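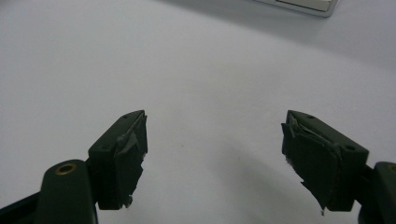
3.2 Sources and coding of the indenture records

The Fullcombe register opens in 1617 and lists children placed out by the parish, most of them after the death or removal of a parent. Each entry gives a name, an age, the master's trade and the length of the term. Later hands added notes on runaways, transfers and early release, and these notes are the main evidence used in this paper. The Onau register is shorter and was kept by a single clerk, who recorded the reason for placement but seldom the age.

We transcribed 500 entries from the two registers into the Sirkora database, last updated on 02/02/2021. Entries were coded on 13 fields. Separation from siblings was coded as present only where two or more children with the same parent were placed with different masters within one year. This rule is strict and leaves out cases in which the clerk gave no parent's name – a frequent gap in the Onau material. Counts of separation should therefore be read as lower limits.

Age posed a further problem. Fullcombe clerks wrote "under seven" for many of the youngest children, and we kept this as its own category instead of assigning a midpoint. The resulting age distribution is plotted in Figure 2, Section 4.

The Ambrosio letters were handled separately. They were written by former apprentices as adults, often decades after the events they describe, and they overrepresent people who learned to write. We use them to interpret the register notes and do not draw rates from them. Where a letter and a register disagree on a date, the register is followed. Placements peak in November in both parishes, when the yearly accounts were settled, and the month of entry may lag the actual move by several weeks.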